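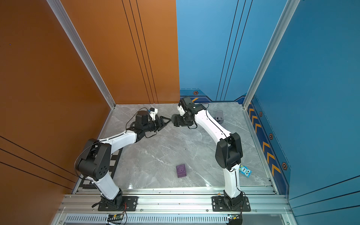
## Re: [kumosel-list] Which walls go blue, and do we need a pattern at all?

Hello all,

I've been itching to answer this one, so forgive the length! Quoting the original in full as it came round in a digest and some of you may have missed it:

> Hi everyone,
>
> I'm planning the inside of a three-sided display corner and can't settle on the colours. I've got enough blue for everything, and a smaller amount of orange left from a different job. My worry is that two strong colours together will look like a sweet shop, and that anything small I stand in there will vanish.
>
> Questions, then. Would you use the orange at all, and if so on which side? Do stripes help or are they just fuss? And what do people put on the floor? I was going to go plain white but I've been told it shows every mark.
>
> I'm also torn about emblems. I have a hexagon stencil from the Jakar set that I've never used and would love an excuse.
>
> Thanks in advance, and sorry if this has all been covered.

It hasn't been covered properly, and you have come at exactly the right moment, as I have been thinking about nothing else all spring.

**The orange.** Use it! One wall only, at the side. Mine is on the left, with blue for the back and the right, and I love how the corner reads straight away even from across the room. I did try a sketch with orange at the back and found my eye went there and stayed there. At the side it warms everything up and then lets you look at the rest.

**Stripes.** Thin and dark, please, and worth every minute. The back wall has vertical ones and the orange has diagonals, so the two sides each have their own character without my having to bring in a third wall colour. If you only have the patience for one wall, I'd stripe the orange, as a big flat patch of it can be rather loud.

**The floor.** I went for a grey marble pattern and would do it again tomorrow. I was set on plain white too, until somebody on the Pralov list talked me out of it (thank you, whoever you were). Grey sits quietly beside both blue and orange, and the marbling gives it a bit of life.

**Emblems.** Get that stencil out! I have three hexagons on the right-hand wall next to a column of orange chevrons, all pointing up, and a little orange-outlined one low down on the back wall, on a decorative strip near the floor. The low one is my favourite part of the whole thing. The chevrons carry the orange over to the other side, so it doesn't look stranded on its own wall.

**Small things vanishing.** This was my worry as well. The purple block holds up beautifully against the grey, and the circle on top gives it a proper face. The blue toy with the owlish eyes is harder, being blue in a mostly blue corner, but those eyes do a lot of the work, even with the toy lying on its side. For your own bits I'd go for purple, yellow or a good strong green and keep the blues for things with some pattern on them.

On practical matters, I draw everything at full size on lining paper before I commit. My stripes are spaced by eye against a strip of card, and it took me about 8 goes to get a diagonal I liked, so don't lose heart if the first few look drunk. I mix my orange from two Hattori pots, the brighter one and the browner one. The bright one alone was too much for me, though you may well feel differently.

Do please send a picture when yours is up, even half done. I'm hoping to have another corner on the go in July, possibly with the marble in a warmer shade, and I'd be delighted to compare notes. Has anyone tried chevrons running sideways along the bottom of a wall?

Warmest wishes to all,

your Saturday stripe-painter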